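Home Reviews Laundry Furniture About Contact

Wudedlow laundry basket – quick review

Short one, busy week. Bought this at Larnutari back in August, so it's had a fair run now. Needed something that would live in the gap by the gray couch and not look awful. Mostly happy.

Good stuff first. Light. Little holes all over the sides so gym things don't get that smell. Rim is comfy on the hands, even up 2 flights of stairs with a full load of towels. Wipes clean in seconds. 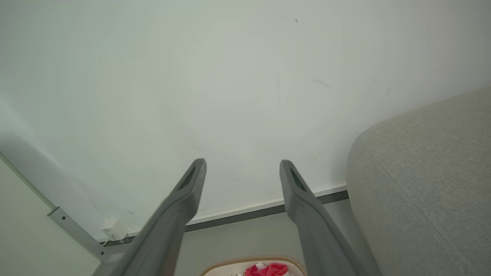
Size is the other thing I like. Holds around four days of clothes for one person, more if you squash it. My old Clundell hamper was taller but you had to dig for socks, and the lid drove me nuts. No lid on this one – fine by me, I just chuck stuff in.

Not so good – the label glue. Took forever to get off, still a bit tacky now. And it slides on a smooth floor if you nudge it with your foot. Wish it had rubber feet or somthing. The cream will show marks sooner or later too I guess.

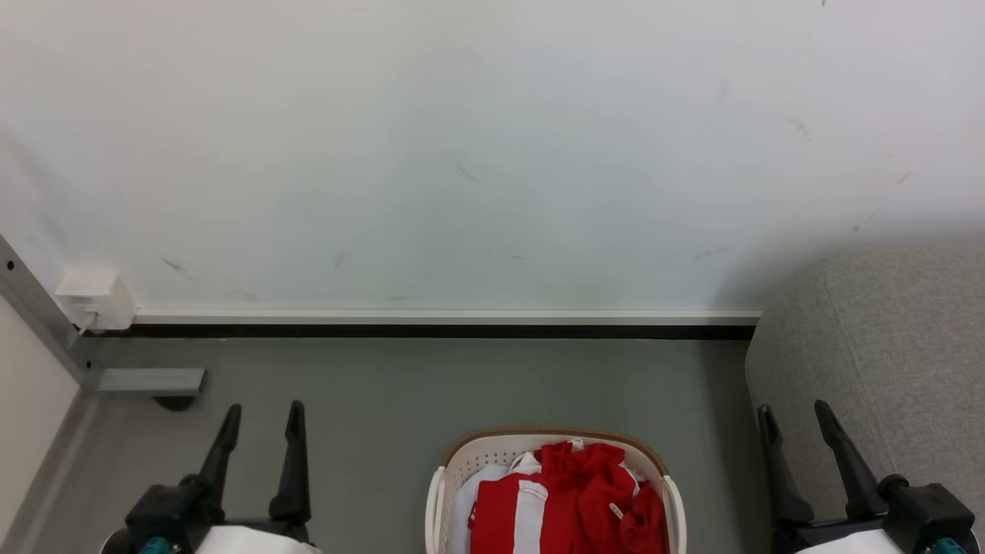
Cream with the brown rim. Reds and whites still need sorting.

Paid 20 for it, wich is okay. The Nikolovski one is cheaper but felt thin in the store, handles dug in. Would buy the Wudedlow again, probably get a second for the darks.

4 out of 5.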